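Breddale Works Users' Group
Minutes of the meeting held on 9 June 2018 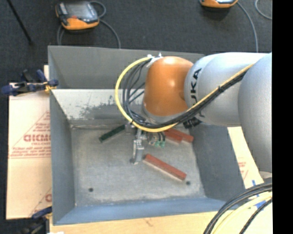
ITEMS DISCUSSED

1. Apologies and previous minutes
Seven members present, apologies from the Trolness site. The previous minutes were agreed with one correction: the racking by the side door belongs to Holroyd and is not ours to move.

2. Metal bins
The grey metal bins were discussed at some length. The inside surfaces are worn, and the group was asked whether they should be repainted or left as they are. It was agreed to leave them. Paint flakes get in with the parts and we had complaints about that last November.
The sloping sides are liked by everyone who has to empty a bin by hand, as small items slide down to the floor of it. Trolness had asked for straight-sided bins to match their own. This was not supported.
There are 16 bins on the list. Two have lost their number plates - these to be replaced before the next stock check.
Action: stores.

3. Sorting and clearing
Bins are still being handed over at the end of a shift with odds and ends left in the corners. Members were reminded that a bin is to be emptied fully and brushed out before it goes back. The long brushes are kept on the hooks by the sink and should be returned there.
Cardboard is not to be put in the metal bins at any time.

4. Rarar order
The last order came to 1,891 pieces against 1,000 asked for. The extra has been accepted at the same price but there is nowhere sensible to keep it. Holroyd has offered floor space until November. Offer accepted with thanks, on condition that the pallets are labelled on two sides.
Action: office to confirm in writing.

5. Floor markings
The yellow lines by the loading door have nearly gone. One quote received, one more to be asked for. Carried forward.

6. Any other business
The kettle in the Breddale mess room has been replaced. The old one is not to be used in the workshop.
A request for a second set of bin labels was agreed.

Next meeting to be held at Trolness, date to be sent round by the office.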